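Laso Curved Cladding System
Installation Guide, Section 4: Hanging and aligning the aluminum panels

Read Section 3 (brackets and rails) before you start. The steps below apply to round and oval buildings clad with standard Laso panels. For the flared panels used at the roof line, go to Section 6.

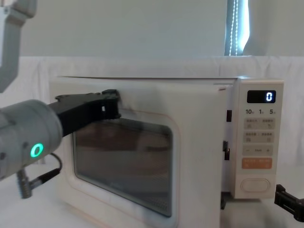
White microwave oven, two views. 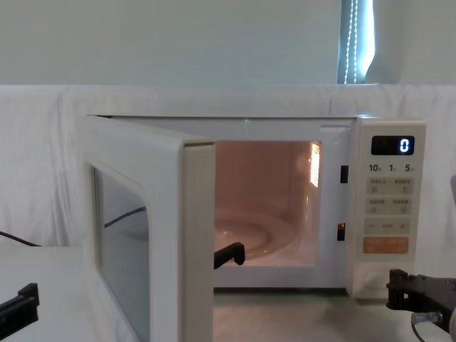 Before you begin

You will need the panel schedule, a laser level, the curved template, a torque wrench, and the bag of Lodine hanger clips packed with each crate. Panels are numbered on the back, near the lower left corner. The first number is the floor and the second is the position, counted clockwise from the main entrance.

Caution: Do not hang panels in gusty wind. A panel held at one corner can twist and crease, and a creased panel cannot be straightened on site.

4.1 Setting the first row

1. Mark the base line all the way around the building with the laser level. Check that the line meets itself where it started.

2. Fit the starter rail on the base line. Rail brackets go at 400 mm centers on the curve and 450 mm centers on straight runs.

3. Hold the curved template against the rail at every third bracket. If you can see light behind it, loosen the bracket and bring the rail out until it touches.

4. Push two Lodine clips into the top slots of the first panel. Each clip should click once and sit flush.

5. With one person at each end, lift the panel onto the rail and lower it straight down. Do not slide it sideways once the clips are engaged.

6. Leave the retaining screws loose until the whole row is up.

Note: The entrance panels are shorter than the rest. Hang them last.

4.2 Aligning the row

7. Stand well back and look along the row from both directions. Joints should look even in width from top to bottom.

8. Adjust high or low panels with the leveling screw behind the top edge. One full turn is usually plenty. If a panel needs more than 127 turns in total to come level across a full row, the rail is wrong and must be reset — go back to step 2.

9. Tighten the retaining screws, working clockwise from the entrance.

10. Peel back the protective film at the edges only. Leave the rest in place until the glazing crew has finished.

4.3 Upper rows

Repeat steps 4 to 10 for each row. The vertical joints line up with the row below unless the schedule says "staggered." Where a row passes a window band, fit the Ebrahimi edge trim first, with the lip facing down, and keep the drainage holes clear of sealant.

Caution: Never stand or lean a ladder on the trim.

On buildings with a spout, handle, or other projecting shape, stop each row 400 mm short of the projection. The closing pieces are made to measure after the neighboring panels are fixed. Send the measurements to Trekavano on the form at the back of this guide, one form per opening.

Continue with Section 5, Sealing and drainage.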